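Clorkutik Driver Training
Session 4: Towing a light trailer
Handout for learners who already hold a full car licence

Before the session, read the towing pages in the handbook of the car you normally drive. Bring the handbook with you, along with a note of the figures on the car's weight plate. The plate is usually on a door pillar or under the bonnet.

4.1 Terms used

Kerb weight: the weight of the car ready to drive, with no passengers or load. Makers differ on whether the driver is included, so check the handbook.

Maximum authorised mass (MAM): the most a vehicle or trailer may weigh when loaded. It is a limit and says nothing about what the vehicle weighs on a given day.

Gross train weight: the most the car and trailer may weigh together, loads included.

Unladen weight of the trailer: the trailer with nothing in it.

Payload: MAM of the trailer less its unladen weight. A spare wheel, a jockey wheel or a fitted box added after manufacture comes out of the payload.

Nose weight: the downward force of the trailer's coupling on the towball. The towball, the car and the trailer coupling may each carry a different limit. The lowest one applies.

Outfit: the car and trailer taken as one.

4.2 Working out the load

Four checks are needed, and all must be passed. Passing one does not excuse another.

(a) Actual weight of the trailer against its MAM.
(b) Actual weight of the trailer against the car's towing limit.
(c) Actual weight of the outfit against the gross train weight.
(d) Nose weight against the lowest of the three limits.

Worked case. The Bakos box trailer used on the course has brakes and an unladen weight of 200 kg. It is loaded with 1,171 kg of bagged sand. The actual weight is 1,371 kg. This figure is compared with the trailer's MAM in check (a) and with the towing limit in check (b). For check (c), the loaded weight of the car is added. The weight of the car must include the driver, passengers, fuel and luggage. Learners often use the kerb weight here and get a result that is too low.

The nose weight is carried by the car. It counts towards the load on the rear axle, and a full boot together with a heavy nose may take that axle over its limit even where the car's total weight is within bounds.

If the figures are close, use a public weighbridge. The one at Prarkeo is open to private cars in the mornings. Weigh the outfit complete, then the car alone, and keep the tickets.

4.3 Placing the load

Put heavy items low and over the axle. Fill forward or back from there in small steps, checking the nose weight as you go. A trailer with too much weight at the rear lifts the towball and takes load off the back wheels of the car. A trailer with too much at the front pushes the rear of the car down, lightens the steering and raises the beam of the headlamps.

Tie everything down. A load that slides backwards on a hill changes the nose weight during the journey. Straps should run to the fixing points on the trailer bed. Do not tie to the mudguards or the lamp board. 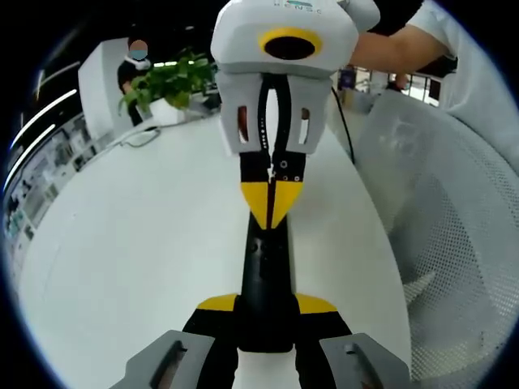
Fig. 1. A gripper with its finger pads held in the jaws of a second gripper.

4.4 Hitching

Park the car and trailer in line on level ground. Set the trailer handbrake and lower the jockey wheel. Then:

Wind the coupling up until it clears the towball.
Reverse the car until the ball is under the coupling. Use an observer if the view is poor, and stop if you lose sight of the observer.
Apply the car's handbrake and switch off.
Lower the coupling on to the ball until it locks. Most couplings have a coloured mark which shows when the lock is made.
Try to lift the front of the trailer with the jockey wheel. The rear of the car should rise with it. If the coupling comes away, start again.
Attach the breakaway cable at the point given in the handbook. It must not drag on the road or be tight enough to pull on a bend.
Connect the electrical plug. Leave enough slack for turning.
Raise and clamp the jockey wheel.
Check all lamps, including brake lamps, indicators and number plate lamp.
Release the trailer handbrake last.

Unhitching is done in reverse order, beginning with the trailer handbrake. Chock the wheels on any slope.

4.5 Tyres

Set pressures cold. The rear tyres of the car may need a higher pressure when towing; the figure is in the handbook, often in a separate column headed "full load". Trailer tyres stand for long periods and may crack in the side wall before the tread is worn. Look at the inner wall as well as the outer. One trailer withdrawn from the course fleet in October had legal tread on both tyres and deep cracks on the inner walls.

4.6 On the road

Pulling away: use more clutch control and fewer revs than seem natural. Snatching strains the coupling.

Following distance: allow at least double the gap you would leave when driving the car alone in the same conditions.

Turning: the trailer takes a shorter path than the car. Go further forward before turning into a side road and watch the inside wheel in the mirror.

Speed: limits for cars with trailers are lower on some roads than limits for cars alone. See the table in the course folder.

Mirrors: if the trailer is wider than the rear of the car, extension mirrors are likely to be needed. Fit them before adjusting the seat for the last time.

Snaking: ease off the accelerator and hold the wheel steady. Do not steer against the swing and do not brake hard. Let the speed fall until the trailer settles. If it happens again, stop in a safe place and look at the load.

4.7 Reversing

The back of the trailer goes the opposite way to the steering wheel. To move it left, steer right, then follow it round by steering left once the angle is made. Keep the speed at a slow walk. Small corrections made early are enough in a straight reverse. If the angle becomes too sharp, pull forward and straighten; no amount of steering in reverse will recover it.

Practical work takes place on the Nikitz yard. The straight reverse is laid out with 14 cones and the corner reverse uses the kerbed bay by the gate. Nearly all faults in the first hour come from turning the wheel too far.

4.8 Exercises

1. Copy the weight plate figures for your own car and state what each one means.
2. Repeat the worked case in 4.2 with a trailer load of your choice. Show all the checks.
3. Find the nose weight limit of your car and of the Bakos trailer. State which applies.
4. Write out the hitching sequence from memory, then mark it against 4.4.

Bring written answers to Session 5.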